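Dekberg kitchen room, progress for May

The work at Stutgate is going well, and we are now in the second month. Of the 390 household items on our list, 200 have arrived and are stored on the shelves. The Aguiar delivery is late — we expect it before the end of June. Spending until now is 2167 dollars, mostly for dishes, baskets and storage bins.

Arif Siddiqui has started to prepare the table settings. The plates go in the wooden rack, and the corn stays in the round wicker tray.
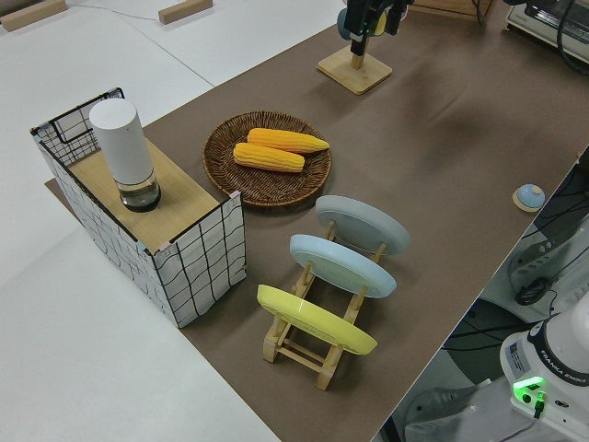
We still need more bowls and a second dish rack, and we ask to move 2 small purchases from the July budget to June.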